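Nistgate team builds a pretend city to teach delivery robots their way about

25 Sep 2023 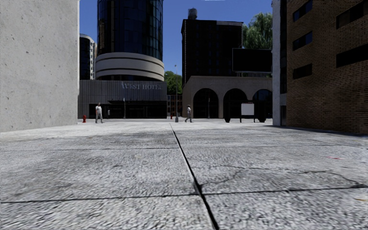 Why teach a robot in a made-up city when there are real streets outside the door? A simulated street can be run again and again, at any hour, and no passer-by is put at risk while the learner is still making its early mistakes.

The small team at Nistgate has spent the time since February putting together a computer-drawn town centre, with a hotel, a glass tower, an arcade and a good wide plaza with people walking across it. They call it Flesia, and it is meant to give a pavement delivery robot plenty of practice at getting from one place to another before it ever meets a real kerb.

Each practice run is steered by a person sitting at a desk, and everything the pretend robot would see along the way is saved together with the steering. The learning system is then given the lot and asked to do likewise. There are 8 drivers at present, most of them working a few hours in the evenings, and they hope to have 1000 good runs stored by the time the collecting stops.

"I thought I'd be bored stiff, going up and down the same streets, but you get rather fond of the place," said Verna Begay, who joined as a driver in the spring and has now done 60 runs of her own. "You start having favourite corners. I do like coming out from between the tall buildings into the open bit."

Dalva Lacerda, who looks after the recordings, is keen that the drivers shouldn't be too tidy. She throws out runs where the robot has gone through a wall -- it does happen -- but she keeps the ones where somebody took a wrong turning and had to find their way back, and she would gladly have more of them.

The team is looking for 13 more drivers and no experience is needed, though a bit of patience helps. Anyone who fancies a go should ask for Noemi Szabo at the Nistgate front desk.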